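Hovside Shared Workshop: the robot arm, questions and grumbles

Last edited in June. Replaces the old page, which was mostly written before the arm worked and was a good deal more cheerful.

What is it?

A white robot arm with a two-finger gripper, set up at the corner of the long white table in the back half of the workshop. It picks things up and puts them down again. Some members think it will one day sort the screw drawers. I look after this page and I am not one of them.

Did we build it or buy it?

Bit of both. The arm came second-hand, and the gripper, the mounting and nearly all of the software side were put together by members on Thursday evenings. If anyone tells you it was home-made from scratch, they are being generous to themselves.

What has it cost?

£1,290 so far, out of the equipment fund. That covers the arm, the post and brackets, and a power supply to replace the first power supply. It leaves out tea, petrol and the evenings. The pillar drill still needs a new chuck, and yes, this has been raised.

Does it work?

Depends who you ask and which evening you came. The only proper count we have is from the spring: 517 attempts at picking up a single object, of which 237 ended with the object where it was meant to go. That is less than half. People who were in the room remember it going better than that, which is why I asked for it to be written down.

Is it getting better?

Probably. The first trials used wooden blocks, and the later ones have been harder, so you can't set the numbers side by side. I would like to see the same test run twice, a month apart, with nothing altered in between. So far something has always been altered in between.

Why are you using fruit?

Blocks are too kind. They have flat sides, they stay put, and a gripper that closes in more or less the right place will come away with one. Fruit rolls, or it is bent, or one end is thicker than the other. It's also cheap, and you can get it at the shop on the corner at seven in the evening.

Please don't eat anything off the test table. It has been handled by a machine whose fingers were last cleaned by somebody else.

What does a test look like?

Less exciting than the videos. A few things go on the table, somebody picks a target, and then there is a good deal of standing about. The usual layout has a lamp in it as well as the fruit, and it's switched on, which annoys the people who wanted an easy life. A bright bulb and a shiny white tabletop are a poor combination if you are relying on a camera to find the edges of things. I think the lamp should stay. Kitchens and desks have lamps in them, and a robot that can only manage in flat light is not much use to anyone.

The flex is part of it too. In this layout it runs across the table right by the apple, so going for the apple means going in close to a cord, and we want to know early on if the gripper is going to be silly about that. The banana is over on the near side with plenty of clear table round it and ought to be the gentle one. I have my doubts about "ought to".

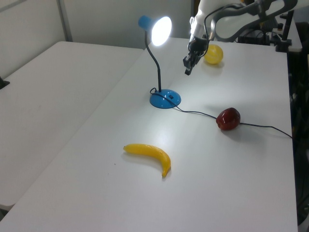
Can it tell one fruit from another?

It can give you a label. Whether that counts as telling them apart is an argument we've had several times and I won't repeat it here. Colour seems to do most of the work. My suggestion was to try it with a red pepper and see if it says apple. This is on the list.

Is it safe to stand near?

Stand behind the tape when it's powered. It is slow most of the time, but slow machines still pinch, and the elbow swings wider than you expect. We keep the speed capped at 80 on the controller's own scale. Do not raise it to see what happens. One trained member must have the stop button within reach for the whole session, and that means reach of the hand, not a short walk.

No lanyards, no loose sleeves, long hair tied back. Under-sixteens may watch with an adult but can't run it.

What about all the cabling in the corner?

It is a mess and everyone agrees it is a mess. Don't unplug anything to charge your phone. If a cable looks spare, leave it alone and ask.

Can I use it for my own project?

Yes, once you've done the induction, which takes one evening. Put your name on the sheet by the door. Two hours at a time, and leave the table as you found it. If you change any settings, write down the old value as well as the new one. "Tweaked it a bit" is not an entry.

Could I build one of these at home?

You could. Before spending any money, ask yourself what you want moved, from where to where, and how often. If the answer is a mug, twice a day, you already have an arm. If you want to learn how these things work, it's a decent way to do it, but start with a small kit and a solid table. Ours wobbled for weeks on a trestle and we blamed the software for all of it.

Will it ever do anything useful?

I'm asked this more than anything else. At the moment it is useful for teaching people about motors, cameras and patience. I'll believe in the screw drawers when I see a sorted one, with a count.

Who do I ask?

Anyone there on a Thursday after half past six. Corrections to this page go in the book by the kettle. If you're correcting the success figures, bring the log sheets.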